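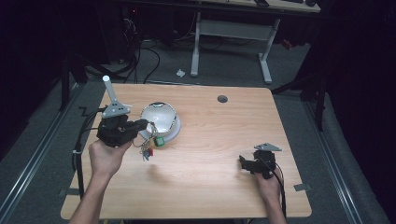

Spare key problem with a Cadach front door lock

Posted by Etornam Owusu, 9/22/23

I moved into a rented flat in March and was given one front door key. I've now had three copies cut at the stall outside the station and none of them will turn. They slide in nicely, sit there looking like keys, and do nothing. The lock says Cadach on the face and the original has 2149 stamped on it. The stall blames the lock, my landlord blames the stall, and I am locked out whenever my partner takes the original to work. Is there a trick to it, or do I need a new lock?

Laurier Doucette

Were the second and third cut from your original or from the first copy? A copy of a copy picks up every mistake of its parent and adds a few of its own — much like my family. Take the original to a proper locksmith and ask whether that stamped number is a key code. If it is, they may be able to cut from the code and ignore the worn original altogether. Take the receipts back to the stall while you're at it. Mine refunded me, with a sigh.

Don't oil the lock, by the way. Use graphite, and go easy. And check your tenancy agreement before changing anything, as you may have to put the old cylinder back when you leave.

quaye90

had the same one, new cylinder, 5 minutes with a screwdriver. measure the old one first. I didn't and now own two

Etornam Owusu

The second was cut from the first, and the third from the second. I'll get my coat.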